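Open day at the Halás knitting mill, Skivthorpe

I've wanted to get inside this mill for years, and on May 14, 2026 they finally opened the doors! Radomír Mikuš took our group round, 30 of us in borrowed ear defenders, and he clearly loves the place. First stop was the yarn store, which smells of wool and machine oil, then the circular knitting machines. The big one carries 1,253 needles and makes a wonderful racket.

From there it was up the back stairs to cutting and sewing, where I could happily have stayed all day.

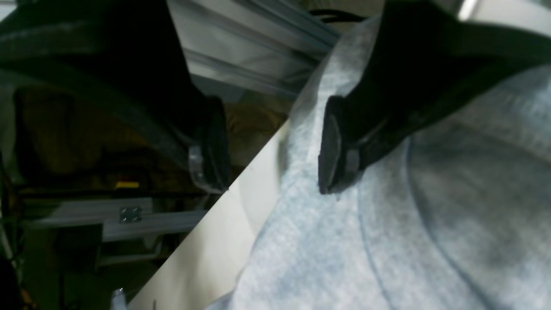
Gray heathered fleece, with its curved seam.

The brushing room was new to me. Fleece starts out as a flat loopy knit, and wire rollers tease up the back until it goes fluffy – Radomír let us feel a piece before and after. He says the rollers are 70 years old and nothing modern does it as gently.

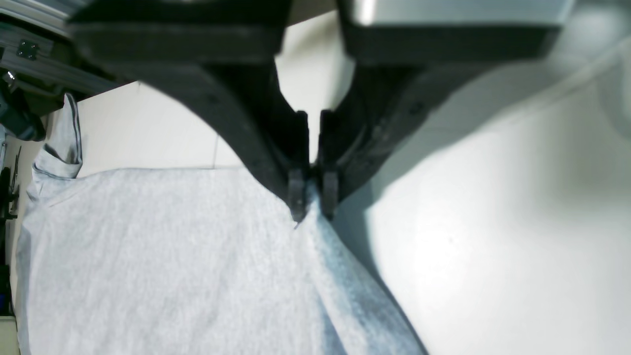 The dye house was closed for repairs, a pity, but Daniyal Satti had brought his shade books down to the canteen and talked us through the grays (so many grays). Tea and a bun came to 2 pounds. Get the bus from Prulness, as parking is hopeless.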